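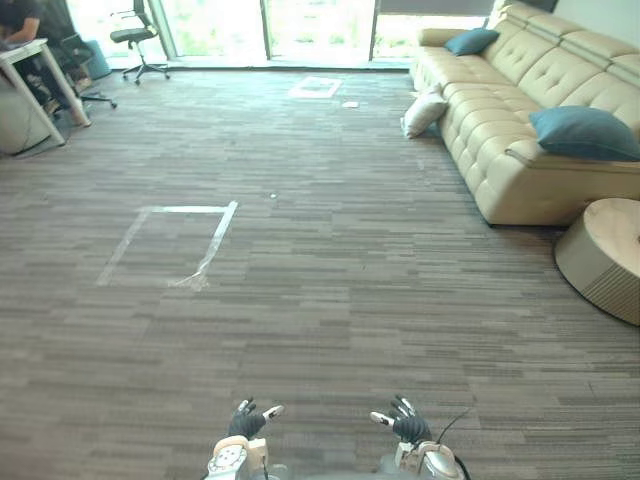
What gets tape off an office carpet without leaving a sticky patch behind?

Patience, mostly, with a plastic scraper and a little washing-up liquid in warm water for whatever the tape leaves behind. Pull slowly, keep the tape folded back low against the pile, and deal with the residue the same day.

I look after three floors of offices, and the carpets on all of them get taped. People tape out where the new desks will go, where the table tennis table might fit, where the plant would look nice. The taping is done with great energy. The untaping is done by me, usually in April, when the furniture budget has been turned down.

What you need

A plastic scraper or an old store card (my Kivport canteen card has been doing this since they changed the caterer)
Washing-up liquid, the clear sort
Warm water in a bowl
White cloths, several
A hairdryer with a low setting
Small scissors
A vacuum cleaner

The cloths must be white. Ngan-ling Sin lent me a red one once, and there's a pink patch outside the third-floor lift that I'm still asked about.

1. Test a corner

Find some carpet under a sofa or behind a door and dab it with your soapy water. Wait ten minutes and press a white cloth on it. If colour comes up, stop there and ring whoever supplied the carpet. Striped carpets want testing on the darkest band and the palest one.

2. Find all of it

White tape is easy. Clear tape is a menace, especially on a patterned carpet, where it vanishes until you kneel on it. Get down low in the morning and look across the floor towards the windows. The clear strips will shine at you. Anything crumpled or with a loose tail is a good place to start, as you'll get a grip on it without ruining your nails.

3. Peel

Fold the end right back on itself so it lies almost flat, and draw it along the floor, an inch or so at a time. Don't pull upwards. Upwards is how you get tufts. On loop pile, hold the carpet down with your other hand just behind where the tape is lifting. If a loop comes up anyway, snip it level with the scissors and leave it be. Never tug it.

4. Warm up the stubborn bits

Tape that's been down for months goes brittle and snaps into pieces the size of a fingernail. Hairdryer on low, 40 seconds, kept moving, then try the scraper again. Man-lok Cheung prefers a heat gun. Man-lok Cheung has also bought a replacement carpet tile out of his own pocket.

5. Get the glue out

Put a teaspoon of washing-up liquid in the bowl of warm water. Wet a cloth, wring it until it's barely damp and press it on the sticky patch. Work from the outside in so you don't spread it. Scrape gently, wipe the scraper, press again. Four goes will shift most of it. Then do the same with plain water, as soap left in the pile collects dirt and you'll have a neat grey rectangle for years.

6. Dry and vacuum

Blot with a dry cloth and keep feet off it until it's dry. Vacuum in two directions, and pick up paper scraps by hand first, because they block the nozzle on our machine every single time.

If you must tape again

Use low-tack masking tape and write the date on it. Our rule at Kaltton is 11 days, after which I take it up whether the sofa has been ordered or not. Don't use parcel tape. Don't let anyone tell you parcel tape is fine for one afternoon.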